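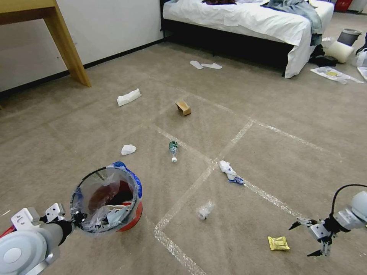

Wall labels should be longer

The fashion in small galleries is to take the words off the walls. You walk in, you get a room of work with nothing beside it, and if you want to know who made what you go back to the desk and ask for a sheet. The sheet has a floor plan with numbers on it. Half the time the plan is upside down relative to where you're standing.

I think this is a mistake, and the spring show at Floma changed my mind from mild irritation to a firm opinion.

Floma is showing work by the Drirneck group through the end of April. It is a good show. There are 74 works on paper in two rooms, mostly drypoint and monotype, a few larger drawings. The Drirneck printers shared one press for most of their working lives and you can see them borrowing from each other, a plate scratched by one and inked by another, the same harbor wall turning up in three different hands. It is the kind of show where knowing who did what, and in what order, is most of the pleasure. And none of it is on the wall.

I went on a Wednesday afternoon. There were a few other people in the first room, and what they did was walk along at an even pace, stop at the big ones, and leave. I did much the same on my first pass. Then I bought the catalog, sat on the bench with it, and went around again. The second visit took more than an hour. I found that two prints I had passed without stopping were the first and last states of the same plate, hung on opposite walls. Between them the printer had burnished out an entire row of houses. I would never have seen that without being told, and I have been looking at prints for a long time.

The usual argument for bare walls is that text gets between the viewer and the work. People read the label for longer than they look at the picture, the argument goes, so take the label away and they will look. I don't think that follows. Some of them will look. A good many will just move along faster, as they did that Wednesday. A label gives a person a reason to stand still. They read, they look up to check, they read the next line, they look up again. That is looking.

The other argument is about respect. We should trust visitors to have their own response and not tell them what to think. I agree that bad labels tell people what to think. Most of us have stood in front of one that says the artist "interrogates" something. But a good label doesn't touch your opinion. It tells you what you can't find out by looking: that the paper was made for wrapping fruit, that the plate was steel because copper was too expensive that year, that the figure on the left was added by someone else after the first edition sold. You can do what you like with that.

Kwok, across the river, does this well. Its permanent hang of modern drawings has labels of up to 112 words, which somebody there has clearly set as a limit and stuck to. They are set in type large enough to read from a step back. They give the name, the date, the materials in plain terms (not "mixed media"), and then one or two facts. No adjectives to speak of. I have gone back to that room more often than to any other in town, and I still haven't read them all.

Compare the Drirnitz annex, which reopened with no labels at all and a code by the door that you scan with your phone. The text is very good. I read it at home. In the room, I saw people holding up their phones, waiting for the page to load, and then scrolling through 2245 words on one long page to find the paragraph for the drawing in front of them. If the worry is that words distract from art, a phone is a strange cure.

There is a money question in this too, and galleries don't like to bring it up. Labels cost something to write, edit, print and mount, and the writing is the expensive part. A bare wall is cheap. It also happens to look like the kind of gallery that sells to serious collectors, who are assumed to know everything already or to have someone standing next to them who does. For a commercial space that may be a fair choice. Floma, though, gets public money and runs school visits, and its own leaflet says it wants to bring in people who don't usually go to galleries. Those are the people the bare wall serves worst. Someone who already knows the Drirneck printers can manage with a number. Someone who came in out of curiosity is handed a photocopied plan and left to it.

I asked at the desk whether there had been complaints. I was told that people can always ask. That's true, and the person I asked was helpful and knew a great deal. But most people don't ask. They don't want to look foolish, or they don't know there is anything to ask about. I didn't know to ask about the row of houses.

What I would like is modest. Put the name, title and date next to every work, at a height a person in a wheelchair can read. For at least a third of them, add a short paragraph of facts. Where two works belong together, say so on both labels. Keep the long essay for the catalog. Anyone who wants the pure experience can ignore the labels, which are small and off to one side and make no noise.

The Drirneck show is worth seeing in any case. Start in the second room, where the early work is, and borrow the desk copy of the catalog if you don't want to buy one. The two states of the harbor plate are numbers 9 and 31 on the plan.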